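Manual de la estantería mural Mindine
Sección 4. Fijación del carril y nivelado

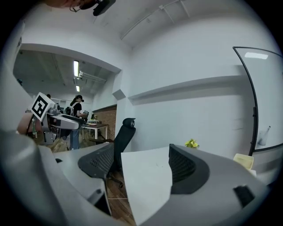
Riet Vermeulen comenta que en su casa marcó primero los agujeros de los dos extremos y después los del centro, y que así el carril le quedó recto a la primera. También pregunta si el carril de la versión anterior sirve para estos soportes. Sí sirve, pero necesita los tornillos largos de la bolsa B.

Antes de empezar, lea la sección 3 completa. El carril se monta siempre antes que los soportes y los estantes. Si la pared es de placa de yeso, los tacos incluidos en la caja no son adecuados — pida en la tienda los tacos de expansión para placa.

4.1 Marcar la pared

1. Decida la altura del estante superior y haga una señal con lápiz 20 cm más arriba. En esta señal va el borde superior del carril.
2. Apoye el carril en la pared y ponga el nivel encima. Una segunda persona debe sujetar el otro extremo.
3. Marque el centro de cada agujero. El carril corto mide 748 mm y no se debe cortar.
4. Retire el carril y pase el detector de cables por toda la línea.

Precaución: no taladre en vertical encima de un enchufe o de un interruptor, aunque el detector no dé señal.

4.2 Taladrar y atornillar

5. Use la broca de 8 mm para ladrillo u hormigón. En ladrillo hueco, trabaje sin percusión.
6. Limpie el polvo de los agujeros con aspirador e introduzca los tacos hasta que estén a ras de la pared.
7. Ponga los dos tornillos de los extremos sin apretar.
8. Compruebe otra vez el nivel. Los agujeros del carril son ovalados y permiten una pequeña corrección.
9. Ponga el resto de los tornillos y apriete todos a mano, empezando por el centro.

Nota: en las casas antiguas la pared muchas veces no es plana. Coloque las arandelas de plástico detrás del carril en los puntos donde hay hueco. No intente cerrar el hueco con la fuerza del tornillo, el carril se dobla y los soportes ya no entran.

4.3 Colgar los soportes

10. Introduzca el gancho superior del soporte en la ranura y baje hasta oír el clic.
11. Tire del soporte hacia usted. Si se mueve, sáquelo y repita el paso 10.
12. Deje una distancia máxima de 60 cm entre soportes.
13. Coloque las tapas grises en los extremos del carril.

Para pedir tacos o arandelas sueltas, indique la referencia Leemans 200, impresa en la bolsa B.

Siga con la sección 5, Estantes y carga máxima.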